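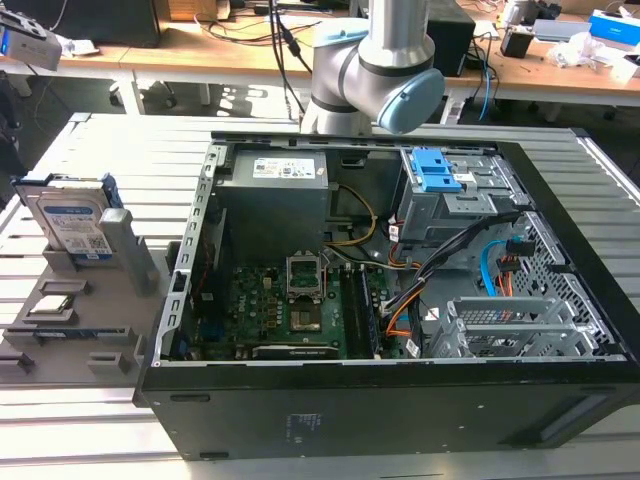
Photo: Bastian Ruppert

A desktop tower is easiest to strip when it lies on its side. With the side panel off and the interior facing up, the board sits flat and nothing hangs from its own connectors. The Jallitz bench works this way with every case it takes in.

The processor is handled early. Once the socket frame is open, the contacts are exposed, and a dropped screw can end the life of the board. Holtier, the refurbisher that runs the bench, keeps screws in a lidded box for that reason – never on the case rim. 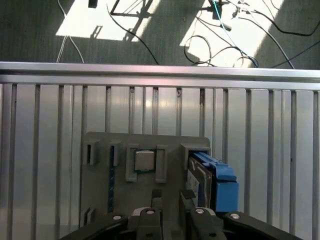 Cables on the carpet behind the rail, partly in sun.

Drive cages vary more than boards do. Some need a driver; others have colored plastic latches that release by hand. Data cables come off at the drive end first and are checked for bent plugs. Of the last 17 towers logged, seven needed a new one.
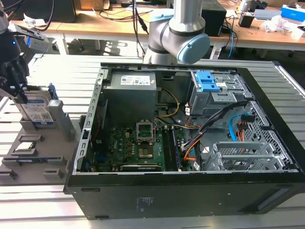 WORKSHOP: PARTS AND STORAGE

A tray beside the case gives each part its own recess. The hard disk stands upright in a slot, the processor lies in a square pocket, and memory goes in the long slot at the front edge. Labels stay on until the serial numbers are entered.

Holtier allows three days between intake and testing. Boards that fail twice go to Feltwood for recycling, and the cases are kept for spare panels.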